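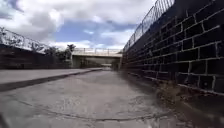 The channel floor runs between its walls to the overpass. Grit and dirt have collected along the foot of the wall.

The drainage and waterways department at Nesness wants an inspection robot, and Toshiko Arai has to write the budget line for it by April. She has been here before. Her first request asked for a machine and nothing else, and it came back with a note asking who would drive it, where it would be charged and what would happen when a wheel came off.

The new request covers 20 items. The robot is one of them. The rest are spare tires, batteries, a second controller, a trailer, training, and mapping software that has to be paid for every year.

Two vehicles are on the short list. The Zedar is a wheeled rover that one person can lift into a van. The Kubo is tracked, slower and too heavy to carry down steps. Arai leans toward the Zedar, mainly for the cost of moving it. A crew that needs a crane or a ramp for each visit will find excuses to skip visits.

Tomomi Takagi runs field operations and will have to live with the choice. She wants the trial route to include cracked concrete, muddy edges, gravel and weeds. Sales demonstrations, she says, tend to happen in parking lots.
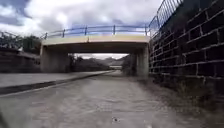

The gravel path passes under the road bridge, with a brick wall and a strip of weeds on the right.

Bridges get their own page in the plan. Takagi expects satellite positioning to drop out under a deck, so the bid documents ask each supplier to show how its vehicle holds a line there. They also ask for a working radio range of 99 meters with a wall on one side, and a stop button on the body of the machine.

Support is the other sticking point. Flovness, the dealer for both models, offers replacement parts within 72 hours under its higher service plan. The basic plan gives no time at all. Arai has budgeted for the higher plan for 2 years and left the third year open.

She has also asked for a rental price. If it comes in low enough, the department will rent for one season and put off the purchase.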